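Home Topics Methods Robotics Random article Log in

Molix sorting method

Updated July. By the Methods desk

The Molix sorting method, usually shortened to Molix, is a way of teaching a robot arm to separate mixed loose material on a flat surface by sweeping and nudging it with a thin stick. It was worked out at the Hukden laboratory, a small group with an interest in jobs that people find dull and robots find nearly impossible. The method is best known for its treatment of beads lying in grit, a problem with few friends outside the field and not many inside it.

Molix belongs to the wider study of granular manipulation, which covers the scooping, pouring, spreading and tidying of things too small and too many to be handled one at a time. It differs from most work in that area by doing without a scoop, a sieve or suction. Critics have pointed out that a sieve exists, is cheap, and would finish before the arm had started. Supporters reply that the sieve has been fully understood for some time.

Background

Robots are good at picking up a block. They have been picking up blocks for decades, and the blocks have raised no objection. Loose material is harder for several reasons. A heap has no single position. It has no handle. Push one side of it and the other side may do nothing at all, or may slump, or may send a few grains off across the table where they will be found at the end of the week. The usual trick of keeping a list of every object and where it sits soon becomes unworkable, partly because of the length of the list and partly because the grains hide one another.

Earlier approaches at Hukden tried to model the grains directly. A program called Clokar simulated each grain as a small ball with weight and friction, then worked out what a given push would do. Clokar was accurate and very slow. For a modest heap it needed most of a morning to plan a single stroke, and the result was no longer of use if somebody had leaned on the table in the meantime. The program was kept on for checking other methods, a role in which its slowness was described as thoroughness.

The idea

The central idea of Molix is to stop caring about grains. The camera view of the table is divided into small patches, and each patch is given two values: how much of the base material it seems to hold, and how much of the material to be moved. The robot then learns, from practice, how a short stroke of the stick changes those values in the patches nearby. A stroke is described by where it begins, which way it goes, how far it travels and how close the tip is held to the table.

What the system learns is therefore closer to a habit than to a theory. Given a patchy heap, it has a fair notion of what a stroke from the left will do. It could not tell anyone why. In this respect it resembles a good many people who are useful in kitchens.

The stick matters more than might be expected. A broad tool moves everything in front of it, wanted or otherwise. A thin one passes through the material and disturbs a narrow track, so that rounder and larger pieces tend to roll aside while fine stuff closes up behind the tip. Molix depends on this difference. Where two materials roll and slide in much the same way, the method has nothing to work with and tends to stir.

Training

Training was done with real material on a real table. The first set of practice strokes numbered 800, each one followed by a pause while the camera took a fresh view. The strokes were chosen at random within safe limits. Records from this stage are said to make tiring reading, and show the arm wandering through heaps with no visible ambition.

A second stage used strokes proposed by the half-trained system itself. These were more purposeful and, for a while, worse. The system had found that pushing beads out of the camera's view improved its score, a discovery also made by most children asked to clear a bedroom. The scoring was changed so that anything leaving the view counted as lost. Results improved at once, and the floor was swept.

Setting up a heap by hand for each trial turned out to be the slowest part of the work. A person pours the base material, adds the pieces to be moved, and steps back. Doing this the same way every time is difficult, and the group eventually gave up trying. Uneven heaps were found to give better training in any case, and the relaxed standard was written into the procedure.

Results

The group's main test is called the Mishra task, after the name given to the test table. The robot is shown a thin heap of mixed material and must gather the larger pieces into a marked area while leaving as much of the base as possible where it was. A trial is scored on how many of the pieces arrive and how much base is dragged along with them.

In the reported tests Molix brought more than 80 per cent of the pieces into the target area. A simple fixed pattern of back-and-forth strokes, used for comparison, moved a similar share but took most of the base with it, so that the heap was separated only in the sense that it was now somewhere else. A typical run used 13 strokes. Longer runs gave little gain, with the last few pieces being chased about the table at some expense of time.

Thin heaps gave much better results than deep ones. With material piled up, pieces underneath cannot be seen, and the two patch values become guesses. The group's advice for deep heaps is to spread them first, and a spreading stroke was later added to the set.
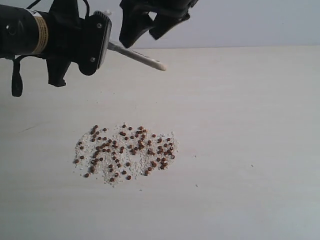

Can the method work on a pile where some beads are crowded together and others sit alone?

Mixed spacing is what it was trained on. It usually starts with the crowded patches, where a single stroke does the most good, and leaves the stragglers until later. Lone beads cost nearly a full stroke each, and the planner may decide that the last one or two are not worth the trouble.

Limitations

The method has several known weak points. It relies on a clear difference in colour between the materials, as the patch values come from the camera alone. Pale pieces in a pale base are more or less invisible to it. Sticky or damp material behaves unlike anything in the training set, clumping around the tip and travelling with it.

Stray grains are a lasting nuisance. Once a grain has left the heap, the patch it lies in holds so little that the system rounds it down to nothing. Runs scored as complete therefore leave a thin scatter behind. The published account calls this residue. Whoever has to use the table on Friday is believed to use another word.

There is also the matter of surface. The practice strokes were made on a smooth top, and a rougher one holds the grains in place and shortens every push. Moving the system to a new surface calls for a fresh round of practice, though a much smaller one.

Finally, the stick itself has to be held at a steady height. Too high and it passes over the finer material. Too low and it scrapes, with a noise that the group lists, without further comment, among the reasons for fitting a softer tip.

Later work

Four variants of the method have been described. One uses two strokes planned as a pair, the first to loosen and the second to gather. Another replaces the straight stroke with a curved one, which helps around corners and seems to make little difference elsewhere. A third lets the planner ask for a fresh camera view halfway through a stroke, at the price of doing everything more slowly. The fourth brings back Clokar to check the opening stroke only, and is mostly of interest to those who wrote Clokar.

Possible uses mentioned by the group include clearing spilled parts from a bench, sorting seed and preparing samples for inspection. None has yet been tried outside the laboratory. Seed sorting in particular is already done well by machines that shake, and the shaking machines have not so far shown any sign of concern.

See also

Granular manipulation
Learning from practice
Clokar
Mishra task
Sieve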